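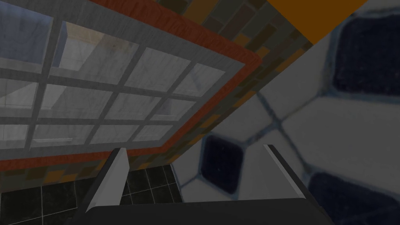 Ticket: Rights issue allotment does not match register
Product: Cutar share registry module
Client: Kassab
Priority: High
Opened: 2021-04-01
Status: Closed, fix released to client

Reported problem

Kassab is running a rights issue at 6 new shares for every 40 held. The allotment file produced by Cutar comes out short of the number of shares the board approved. The total on the summary page is right. The total of the individual lines is lower. The client's broker, Skollness, rejected the file at upload with the message "line total does not equal control total."

Client needs a clean file before entitlement letters go to print.

First response

Asked the client for the allotment file, the register extract used as input, and a screenshot of the rounding settings. Also asked whether anyone had edited the file by hand. Client says no.

Log

Loaded the register extract into our test system. Ran the allotment with the client's settings. Same result, so this is not specific to their server.

Checked the rounding rule. It is set to "round down, sell fractions," as the offer document requires. Fractions should be added up and placed on one line for the nominee account. That line is missing from the file.

Switched the rule to "round down, ignore fractions" and ran it again. The file was identical. The sell option is being skipped.

Checked the nominee account itself. It is held under Ukport and was set up as a normal holder. Its holding on the record date is zero. The export leaves out any holder with a zero holding, and the fraction line goes with it. 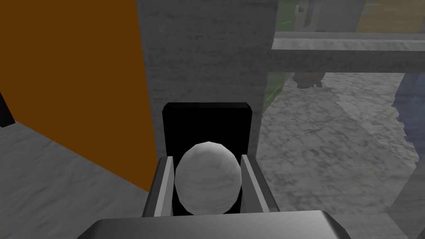 Tried giving the nominee account a holding of 200 shares in the test system only. The fraction line appeared, but the account was then given rights on the 200 shares as well, so the total came out too high. Do not use this as a workaround.

Changed the account type from "holder" to "fraction agent" and put the holding back to zero. Ran the allotment. Fraction line present, line total equals control total.

Steps sent to client

1. Open the Ukport account and change the type to "fraction agent."
2. Clear the saved allotment. Rerunning over the old one keeps the old account type.
3. Run the allotment again from the record date register.
4. Compare the two totals before uploading.

Client reply

First try failed with the same message. They had not done step 2. Cleared it, ran it again, and the file was accepted by Skollness within 15 minutes.

Follow-up

Export should give a warning when fractions are sold and there is no fraction agent. Change request raised for the August release. Setup guide to be updated before then.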